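Coltus hands, four months in

I'll admit I bought the Coltus pair because they were $1,118 and the Mengal ones I really wanted cost a good deal more. Fitting them took me an afternoon, mostly swearing at the cables, and the Flutcombe controller picked them up first go (hooray!).

Rigid stuff they're great with - mugs, bolts, the neighbour's garden stakes. Cloth is where I've spent most of my evenings, one black hand on each corner and the fabric stretched between.
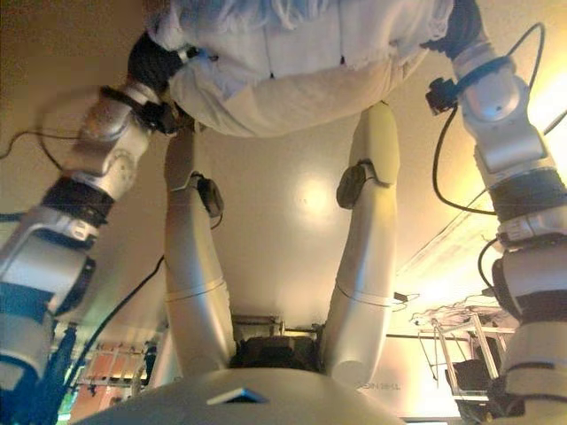 I'd still like softer fingertips, and the $297 Stumley pads are on my list for August. Cherry Mae Umali swears by hers, but she only does tea towels. Four stars from me.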